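HELP WANTED - weekend and evening counter staff, Rosell Hardware & Garden, Mottram

Posted 6/18/18

We need 2 people for the counter, starting as soon as you can get here. Summer is nuts. Part time, 19 hours a week to start, more once school is back in and the college kids leave us.

What you'd be doing: ringing people up, cutting keys, mixing paint, loading mulch into the backs of cars that are too small for it. Answering the phone. Telling folks we don't carry pool chemicals anymore (they will ask). Watering the hanging baskets out front every evening, even if it looks like rain.

Hours are Thursday and Friday evenings plus a full day on the weekend, your pick which one as long as you and the other new hire don't pick the same one. Store closes at 8. You'll be out the door pretty soon after, depends on the register count.

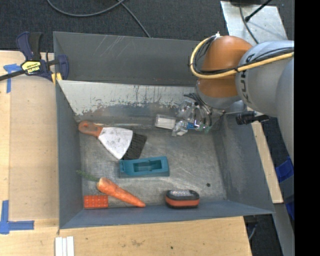 You need to be 18 or over on account of the key machine and the propane cage. Be OK lifting bags of soil, and being on your feet. Basic math. Friendly enough. You do NOT need to know hardware - Davoud has been in plumbing supplies forever and will teach you, and most of what people come in for is the same few things anyway. Paint mixing takes a couple shifts to pick up.

Spanish a plus. Any second language is a plus really.

Pay is hourly, a little over what the grocery store starts at, and it goes up in January if you're still with us. Staff discount on everything exept gift cards and propane. Paid every other Friday. No benefits on part time, sorry, we know.

Also looking - seperate from the above - for one person who can do small engine repair a couple mornings a week. Mowers, trimmers, the odd snowblower. Must have own hand tools. This one pays better, talk to Davoud directly, he's in most mornings before lunch.

How to apply: come in and ask for Khadija Ramadan or Charmaine Ntuli. Applications are at the counter next to the seed packets. Or leave a message at ext. 499 with your name, number and which days you can't work. Please say the number twice, the machine is old. No emails, we don't check it enough.

Bring one reference, not family. Former boss, teacher, coach, whoever.

If you applied last summer and didn't hear back, please try again. We lost some of the forms when we moved the office upstairs.

Side parking lot only, the front is for customers.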